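Bread going stale by day two, what are you all doing?

crustyhamel wrote:
So I finally gave up on plastic bags. Every loaf I put in one turns into a sponge by the next morning, and I'm the only person in the house who eats the heels, so I end up with a sad pile of them. I've been leaving it in the paper bag it came in, folded over, on the table. Crust stays great the first day. By day two I could hammer nails with it. Is there a middle ground or do I just eat faster?

dallel_7 wrote:
Eat faster lol. No, I slice the whole thing the day I get it and freeze it. Toast straight from the freezer, 2 minutes longer than usual. I haven't thrown bread out since February.

Chiyo Kamata wrote:
Freezing is fine for toast but I can't stand it for sandwiches, sorry! I keep mine in paper and then put the paper bag inside a bread box (mine's an old Grudow my aunt gave me, the lid sticks). Good for three days, four if it's sourdough. I always set it cut side down too. Here's a grocery spread on the table, bread bag and all: 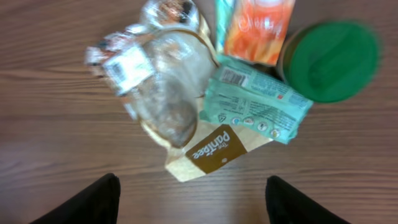 Re: Bread going stale by day two

ultaviolet wrote:
Gotta disagree with Chiyo on the box. I had one for a year and all it did was grow mold, and I live somewhere humid so maybe that's on me. A clean dish towel does the same job and you can wash it.

Chiyo Kamata wrote:
Did you wipe the box out? Mine gets vinegar every Monday. Without that, yeah, it'd be a science project.

ultaviolet wrote:
...I did not wipe it out. Still team towel though.

crustyhamel wrote:
OK, trying the towel first because I already own towels. dallel, do you put anything between the slices? Last time I froze a loaf I had to pry it apart with a butter knife and lost a corner.

dallel_7 wrote:
Nope, just freeze them flat on a tray for an hour and then bag them.

Related topics
Can I refresh a stale baguette in the oven? (more than 615 views)
Heels: croutons or breadcrumbs?
Best knife for a thick crust

Contact us | Copyright Hamel Kitchen Boards | Back to top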